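Brerndale Robotics Short Course
Handout 4: Teaching by hand, teaching from a chair

Last time we dealt with remote control, in which you sit in a chair with two joysticks and discover how much you used to take your wrists for granted. Today you hold the gripper yourself. The camera rides along with it, so the robot learns from what the gripper saw and from how far open the fingers were at each moment.

Most of your trouble will come at the start of a demonstration. Begin with the fingers wide open and a clear stretch of table between them. If a partner is passing you things, agree beforehand who moves first. Guido Gentile's group skipped this in July and taught their arm to hesitate, which it now does beautifully.
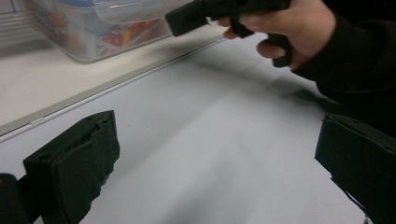
Fig. 4.1. Fingers open, black plastic part held over the table by hand.

Notice that the part is still above the surface. Decide before you record whether your task includes the handing over or begins once the part is down, and then stick to it for the whole set. A mixed set trains a robot that believes both – usually at once.

For the exercise, record 10 demonstrations by hand and 8 by remote control, same task, same part. Keep the bad ones in a separate folder. Jolanta Ostrowski's set for the Plaso arm ran to 991 recordings, and she can still tell you which of them contain a sneeze.

Reading: Domański's notes, section 2. Bring your folders to the next session, labelled, please.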